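# How a Robot Arm Learns to Help in the Kitchen

Have you ever tried to pour cereal with your eyes closed? Or put a plate away while wearing thick winter mittens? If you have, you already know a little bit about what life is like for a robot arm!

Robots can build cars and lift heavy boxes all day long. But ask a robot to put a piece of bread on a plate and it may have a very hard time. Kitchens are tricky places. Things are slippery, or squishy, or shiny, and people keep moving them.

At the Trurura after-school robot club, kids from fourth grade to eighth grade are working on exactly this problem. Their project is called Evumer, and the goal is to teach one robot arm to help make a snack. The club started it in October, and they're still at it. Let's find out how it works.

## What are the parts of a robot arm?

Hold out your own arm and bend it. You have a shoulder, an elbow and a wrist. Those bending places are called **joints**. A robot arm has joints too, and inside each one there is a motor. When the motor turns, the arm bends or twists.

Now pinch your thumb and pointer finger together. You just made a **gripper**! Lots of robot arms have a gripper at the end where your hand would be. It opens, it closes, and that's all it does. You would be amazed how many jobs you can do with just a pinch. (Try it at home: use only your thumb and one finger and see if you can put on a sock.)

Motors need electricity, and they need messages telling them when to move. Both of those can travel through **cables**. The club has one very firm rule about cables, which is that they must have enough slack. Slack means extra length. If a cable is too tight, the arm will tug on it when it reaches. The kids found this out on their very first afternoon, when the arm unplugged itself in the middle of waving hello.

## How do you teach it?

You can't just say "Make me some toast, please." Well, you can say it, but the arm won't do anything!

One way to teach a robot is to write a **program**. A program is a list of steps, and the steps have to be very, very small. Here is how one team wrote out the job of picking up a slice of bread:

1. Move above the bread.
2. Open the gripper.
3. Move down slowly.
4. Close the gripper a little.
5. Move up.

Looks easy, right? The first time they ran it, step four squashed the bread flat. How much is "a little"? You know without thinking, because your fingers can feel the bread. The robot needs a number. So the team tried a number, then a smaller one, then a smaller one after that. They went through most of a loaf.

Another way is to **show** the robot. A person guides the arm through the job while a computer remembers every bend of every joint. Then you do it again, with the bread in a different spot. And again! The computer looks through all those turns and starts to find the pattern.

How many turns does it take? The club hoped 1,000 would be enough. They have saved 1,823 so far, and they keep adding more. Everyone gets a chance to be the teacher, and everyone's arms get tired.

## Why not practice in an empty room?

This is a great question, and the club argued over it for a whole meeting.

In the beginning they practiced on a bare table with one block of foam. The arm got very good at it. Then they put out a mug and a bowl too, and the arm got completely mixed up. It had never seen a mug before!

Masaru Wada, the club's coach, explained it like this: "If you only ever practice soccer alone, your first real game is going to be a big surprise."

So now the practice counter has plenty of everyday kitchen things on it. A real kitchen counter has cups and jars and a roll of paper towels, and a helpful robot has to work with all of them nearby. The arm has to find the thing it needs and keep from bumping the rest.

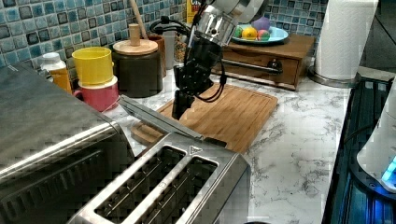 *The gripper points down at the cutting board. Can you spot the slots in the toaster?*

Shiny things are an extra puzzle. Look at a spoon and you'll see your own face, upside down or stretched out like taffy. If a robot is using a camera, a reflection can fool it in the same way. Is that a hand, or just a picture of a hand in the side of the toaster? People sort this out in a blink. Robots need a lot of practice.

## Staying safe

A robot arm doesn't know that you're there unless somebody has taught it to notice you. It won't say "excuse me." That's why the club has safety rules, and they are painted on a big board by the door:

- Stand behind the yellow tape when the arm is on.
- One person holds the stop button the whole time, and does nothing else.
- Say "moving!" in a loud voice before you start a program.
- The toaster stays unplugged during practice.
- Long hair gets tied back and sleeves get rolled up.

The stop button job is more popular than you might think. You get to wear the orange hat.

## What comes next?

The club is splitting into 2 teams, named Fokby and Yoshida. Fokby will keep working on bread. Yoshida wants the arm to pick up fruit, which is harder, since fruit comes in so many shapes and loves to roll away. They are starting with a banana. Grapes will have to wait.

In the spring both teams will show families what the arm has learned. There will be toast - made by humans, just in case.

## Try it yourself: be the robot!

You don't need a robot arm to try this. You need a friend, a blindfold, a plastic cup and a table.

1. Put the cup on the table.
2. One of you is the robot. The robot wears the blindfold and can only pinch with a thumb and one finger.
3. The other one is the programmer. The programmer can talk, but can't touch.
4. The programmer gives one small step at a time, such as "move your hand left" or "stop" or "pinch."
5. Keep going until the robot picks up the cup, then trade places.

Was it harder than you expected? Which words worked best? Some kids say "left a bit" and some say "left one inch," and they get very different robots! Now move the cup somewhere else and try using the very same steps again, in the same order. See where your robot's hand ends up.

## Words to know

**Cable:** a covered bundle of wires that carries power or messages.

**Gripper:** the part at the end of a robot arm that grabs things.

**Joint:** a place where an arm can bend or turn.

**Motor:** a machine that uses power to make something move.

**Program:** a list of steps for a computer or robot to follow.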